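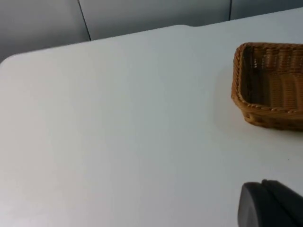 Have you ever put your hand flat on a table and wondered why it doesn't go straight through?

I know, I know. It's a funny thing to wonder. Tables are solid and hands are solid, so of course one stops the other. But when I was at school I asked this question in the middle of a lesson about rivers (I wasn't listening very well) and I've been interested in it ever since. So today I'd like to tell you about solids, liquids and gases, and about the tiny bits that everything is made of. We'll do some experiments too, and one of them is very messy, so go and find an old T-shirt.

What is stuff made of?

Scientists have a proper word for stuff. They call it matter. Your shoes are matter, your dinner is matter, the sea is matter and so is the air in your bedroom. If it takes up space and you could weigh it (even if you'd need a very clever pair of scales), it's matter.

All matter is made of particles. Particles are so small that you can't see them with your eyes, or with a magnifying glass, or even with the sort of microscope you might have at school. There are more of them in a teaspoon of water than there are teaspoons of water in all the oceans. I had to read that sentence three times when I first came across it, and I still go a bit wobbly thinking about it.

And they never keep still! Every particle in everything is jiggling, all the time. The particles in your pencil are jiggling. The ones in your nose are jiggling. You can't feel it because each wiggle is far too small, but it's going on right now while you read.

Solids: the ones that hold on tight

In a solid, the particles are packed close together and they hold on to their neighbours. They can jiggle on the spot, but they can't wander off. Imagine a school hall full of children, all with their arms linked. Everybody can wriggle, but if you want to go to the back of the hall for a biscuit, hard luck, you're stuck where you are.

This is why a solid keeps its shape. Put a brick in a bucket and it's still brick-shaped. Put it in a bath and it's the same. It doesn't spread out to fill the corners.

Some solids are tricky, though. What about sand? You can pour it, and it does take the shape of the bucket. But look at one grain of sand up close and you'll see it's a tiny lump of rock with its own shape, and it keeps that shape wherever it goes. Sand is lots and lots of little solids pretending to be a liquid. Sugar, rice and salt all play the same trick.

Not all solids are hard, either. A jumper is a solid. So is a sponge, and so is a slice of bread. People sometimes get muddled about this one, so it's a good question to try on a grown-up.

Liquids: the ones that slide about

Now let's go back to our school hall. The music comes on and everyone lets go of each other's arms. You're all still squashed in close, but you can shuffle past one another and swap places. That's what the particles in a liquid are doing.

Because they can slide about, a liquid will flow. Pour some milk into a mug and it becomes mug-shaped. Pour it into a bowl and it becomes bowl-shaped. Knock the bowl over and it becomes floor-shaped, and somebody will be cross.

Here's something lots of people get wrong, so I'll give you a small puzzle. Take a tall thin glass and a short fat one. Fill the tall one with water, then tip all of it into the short one. It looks like less, doesn't it? But you haven't taken any away. The shape has changed and the amount hasn't. (When I was little I always asked for the tall glass at parties. I thought I was being terribly sneaky.)

Some liquids flow quickly and some are slow. Water rushes, cooking oil takes its time and honey is slower still. The word for a slow, thick liquid is viscous, which you say like this: VISS-kuss. Custard is quite viscous. My gran's gravy was so viscous you could nearly stand on it.

Gases: the ones that zoom

Back in the hall, somebody opens all the doors and shouts "Playtime!" Off you all go, charging across the playground in every direction. There are big spaces between you now, and you only meet when you bump into each other.

That's a gas. The particles whizz about all over the place and they spread out to fill whatever they're in. This is why you can smell toast upstairs when it's being made downstairs. Little bits of toasty smell have gone zooming out of the kitchen, bumped and bounced their way along the hall and ended up in your nose.

The gas you know best is air. It's really a mixture of gases, with a lot of nitrogen, a good helping of oxygen and small amounts of other things. You can't see it, but you can catch some. Wave a plastic bag open and then hold the top closed. It's puffy, isn't it? Give it a squeeze. That push you feel comes from the air particles inside, bumping against the bag.

You can squash a gas quite a lot, because of all those gaps. That's how so much air gets into a bicycle tyre. Water doesn't like being squashed at all. If you have an old syringe for giving medicine to a pet (the kind with no needle!), fill it with air, put your finger over the end and push. Then try again with water. You'll soon feel the difference.

Changing from one to another

This is my favourite part. Matter can change from solid to liquid to gas, and back again, and all you have to do is warm it up or cool it down.

When you heat something, its particles jiggle faster. Heat up an ice cube and the water particles in it get so jiggly that they can't hold on to their places any more. They start sliding past each other, and your ice has melted. Keep heating and they go faster still, until they break away altogether and fly off as a gas called water vapour. When water boils in an open pan at home, it's at a temperature of roughly 100 degrees Celsius. Don't go near it, please! Boiling water and steam can burn you badly, so boiling is a job for a grown-up.

Going the other way, gas cools down and turns into liquid. We call that condensing. You've seen it on the bathroom mirror after a hot bath. And when a liquid gets cold enough to turn solid, that's freezing, which you knew already.

A puddle is a bit odd, though. It's never boiling hot, but it still disappears on a nice day. That's called evaporation. Even in a cool puddle a few of the particles are going faster than the others, and the fast ones near the top can escape into the air. A few go, then a few more, and by the time you come home from school the puddle has gone.

Experiment one: the ice race

You will need 4 ice cubes, 4 saucers, a bit of kitchen foil, a sock and some salt.

Put one ice cube on each saucer. Leave the first one alone. Wrap the second in foil. Pop the third inside the sock (a clean one, I beg you). Sprinkle salt all over the last one. Before you start, have a guess at which will melt first and which will last the longest, and write your guess down so you can't change it later.

I won't tell you who wins. I will say that I was wrong about the sock. I thought it would warm the ice up, the way it warms up my feet. But a sock doesn't make any heat. It slows heat down, whether the heat is trying to get out or get in. Have a think about that while you're waiting.

Experiment two: the messy one

Remember the old T-shirt? Put it on now.

You will need 2 cups of cornflour, 1 cup of water, a big bowl and somewhere easy to wipe down.

Tip the cornflour into the bowl and add the water a little at a time, stirring slowly with your fingers. You may not need all of it. When it's ready it should run off your hand if you lift it gently, like thick cream. Now give it a sharp poke. It goes hard! Grab a handful and roll it quickly between your palms and you can make a ball. Stop rolling and the ball turns into a dribble and runs through your fingers.

So is it a solid or a liquid? Well, it's a bit of a cheat. It's lots of tiny solid grains of cornflour floating in water. If you move slowly, the grains have time to slip past each other. If you hit it fast, they jam together and can't get out of the way.

When you've finished, don't pour it down the sink, as it can settle in the pipes and block them. Scrape it into a bag and put it in the bin. Then wash the bowl, and wash yourself.

Back to the table

I haven't answered my first question yet, have I? Why doesn't your hand go through the table?

Part of the answer is that the particles in the table are holding on to each other, so they won't move aside for you as water does. But there's something else as well. Particles that are pushed very, very close together start to push back. When you press down on a table, the particles in your hand get close to the particles in the table, and they shove each other away. Press harder and they shove harder. You can feel it in your palm.

Try it with your whole hand, then with one finger, then with your nose if there's no one watching.

Words to remember

Matter - anything that takes up space and can be weighed.
Particle - one of the tiny bits that matter is made of.
Viscous - thick and slow to flow.
Evaporation - when a liquid turns into a gas without boiling.
Condensing - when a gas cools and turns into a liquid.
Melting - when a solid warms up and turns into a liquid.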